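Section 5: Setting brightness, contrast and colour on the Zavodora monitor

Written by Rafia Marwat, checked on a second unit by Chia-jung Tsai

The box says the Zavodora is "colour perfect from the factory". Two units went through our hands and they didn't match each other, so treat that claim as you would any other sticker. You don't need a measuring device for what follows. You do need half an hour and a room you can darken a bit.

Before you start

Leave the monitor on for 21 minutes. The quick-start card says it is ready at once, but ours kept drifting until then.

Turn off Eco Mode, Auto Brightness and the setting called Vivid Plus. The maker describes Vivid Plus as "closer to life". It makes skin look sunburnt.

Close the blinds, and move any lamp that shines on the glass.

Steps

1. Press the button under the right-hand corner and open Picture. Choose User. The other presets lock some of the sliders without telling you.

2. Set Contrast to 67. The default is higher, and on both units it turned pale greys into plain white.

3. Set Brightness to 21, then bring up a page of white next to a sheet of printer paper. Raise or lower the slider until the two look equally bright.

4. Open Colour and pick Warm. Custom is there too, but with no way of measuring the result you would only be guessing.

5. Leave Sharpness at 5. Past that, letters grow a pale outline.

6. Save to Slot 1 and write the numbers down. A firmware update wiped our slots once, and the release notes didn't mention it.

Note: The menu also lists a Clirstead profile. We could find no difference between it and User with the same numbers in it. If you can, we'd like to hear.

Checking the shadows
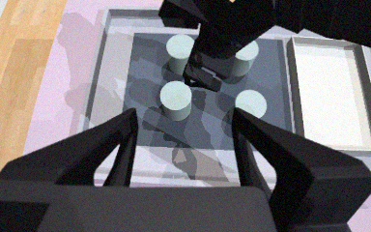
Shadow detail is where cheap panels fall down, and the built-in grey bars are too easy to pass. View a dark picture at full size and go back to your normal chair. On the black gripper along the bottom, the surfaces should change shade slightly where the flat faces meet. If each finger is one solid patch, raise Brightness two steps and look again. If the blacks have gone milky, you've gone too far.

Caution: Do not use Black Boost to fix this. It lifts everything at once, and step 3 will have to be done over.

7. Set browser zoom back to normal if you had it at 200 per cent, then repeat the paper check in the evening.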